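From: Areeba Pirzada
To: Skutetis arm builders list
Subject: Re: wrist camera view in the sim

Griet Van Hecke wrote on Wednesday:
> Before I cut the new wrist bracket out of good aluminium, can you
> tell me how much of the fingers the camera sees in your kitchen sim?
> Mine hogged half the picture on the last build.

Hi Griet (and everybody else lurking),

Good news on the fingers! I loaded the kitchen world on the garage computer last night and parked the simulated arm with the gripper open. Both fingers sit right down at the bottom, with heaps of plain brown to look at past them.
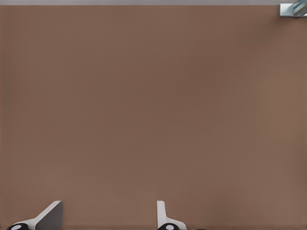 Wrist view, gripper open, left finger showing its grey face.

The colour of that brown panel is starting to bug me, mind you. It's so even that my feature tracker has almost nothing to grab - on run 83 it wandered off completely. I might put a wood texture on it, or I might just cheat and add a couple of markers. Opinions welcome.

Here's another one from the same session, wide stretch of brown and all.
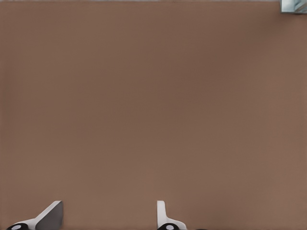 Toaster oven

My favourite part of the whole model! I want the arm to pull the door handle, so I've been trying steeply tilted wrist angles to find one the planner will put up with. The long flat handle ought to suit two parallel fingers, but I'd still like your thoughts on the approach.
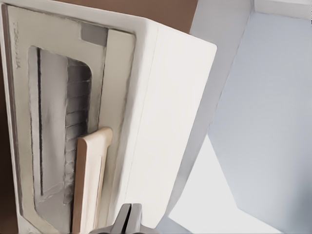 Gripper down near the end of the oven handle, camera well tilted.

I've put the world file in the Teltel folder as build 2104. Give me a yell if it won't open, and please don't cut any aluminium before you've had a play with it.

Cheers,
Areeba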